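紀要トップ > 第2部 スポーツ観戦研究 > 4. 調査結果
前の節 | 目次 | 次の節 | 文献

4.2 ハーフタイムにおける離席と再着席

本節では、バスケットボール地域リーグに所属するPrandusのホームゲームを対象に、ハーフタイム中の観客の離席と、第3クォーター開始後の再着席の遅れについて述べる。会場のKettaniアリーナは固定席1,000席、可動席1,000席からなり、可動席は両ゴール裏と北側サイドラインに置かれる。調査は10月の開幕節から開始し、本節で主に扱うのは2月1日(土)の試合である。この試合の入場者数は2,000人で、全席が販売済みであった。

離席の記録には、座席ブロックごとに配置した調査員の目視と、観戦アプリWudadeckの通路通過記録を併用した。前者は前半終了のブザーから第3クォーターの最初のタイムアウトまで続けた。後者はアプリを起動している観客に限られるため、ブロック間の比較にのみ用い、離席者の総数の推定には用いていない。両者の値が食い違ったブロックについては、目視の記録を優先した。

固定席では、離席のピークが前半終了の直後に現れた。可動席ではピークがやや遅く、ハーフタイム中の演技が終わる頃に再び小さな山がみられる。ゴール裏の可動席は通路が片側にしかなく、列の奥の観客は手前の観客が立つのを待ってから移動していた。北側サイドラインの可動席では同様の傾向は弱い。

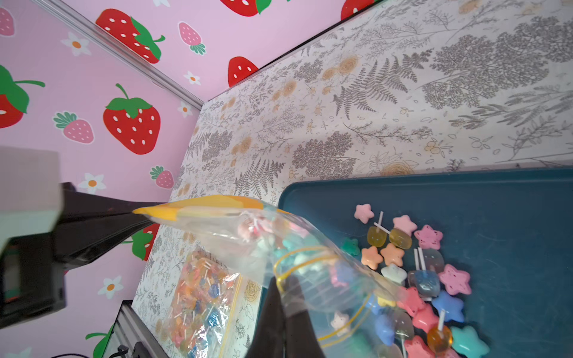
図4 星形の棒付きキャンディーが入ったジッパー付き透明袋

再着席の遅れは、離席の時刻よりも、戻る際に使った入口との関係が強かった。東口から戻った観客の多くは試合再開前に着席していたのに対し、西口から戻った観客には、第3クォーターの最初の得点を通路上で見た者が少なくない。西口は売店Brulettiの待機列と動線が重なる。Belhaj(本研究班)が前季に行った予備調査でも同じ場所で滞留が記録されており、待機列の向きを壁沿いに変えた後も解消には至っていない。

なお、再着席の遅れを観客自身がどの程度不満に感じているかは、遅れの長さとは必ずしも対応しなかった。試合後の質問紙では、点差が小さい試合ほど「見逃した」という記述が増える。2月の試合は前半を同点で終えており、自由記述欄にも第3クォーター序盤の攻防に触れたものが多かった。大差のついた開幕節では、遅れそのものは同程度であったが、この種の記述はほとんどない。
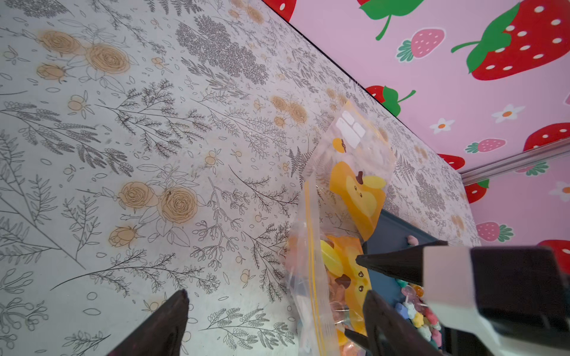 図5 バラとシダなどの植物柄がある白い卓面

同伴者の有無による差も確認された。単独の観客は離席率が低く、離席した場合も早く戻る。子どもを伴う観客では、往路と復路で異なる入口を使う例が目立った。聞き取りでは、手洗いを済ませてから売店に寄り、そのまま近い入口から入ったという回答が典型的である。ブロック表示は入口の外側にあるが、場内に入った後は席番号しか見えず、反対側の入口から入った観客が列を探して歩く様子が各試合で記録された。

応援団席は他のブロックと性格が異なる。ハーフタイムの後半には太鼓の担当者が先に戻り、それに合わせて周囲の観客も着席する。このブロックでは再開後の通路通過がごく少なく、以下の分析からは除外した。関係者席と車いす席も、動線が一般席と分かれているため同様に扱った。

残る一般席について、入口、席種、同伴者の有無の順に影響をみると、入口の差が最も大きく、席種の差がこれに次ぐ。ただし、ゴール裏の可動席は西口に近いものが多く、両者の影響を完全に分けることはできていない。

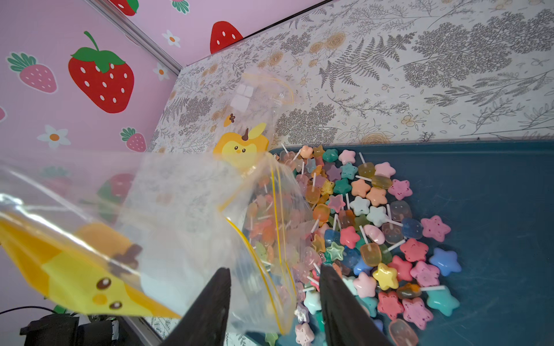 4.3 調査の限界

第一に、対象は一つの会場に限られる。売店の配置や入口の数が異なる会場に、結果をそのまま当てはめることはできない。第二に、目視の記録は調査員の経験に左右される。開幕節では交代の時刻がハーフタイムと重なり、南側の一部ブロックに欠測が生じた。次の試合からは交代を第2クォーターの途中に改めた。

第三に、立見の観客を記録の対象としていない。通路後方で立って観戦する者は固定席側にもみられ、着席者との区別が難しい場合があった。延長戦に入った試合についても、第4クォーター終了後の離席は別に扱う必要があり、次章で改めて検討する。

連絡先:観戦行動研究班 Fouad Belhaj | © 観戦行動研究班 | ページの先頭へ戻る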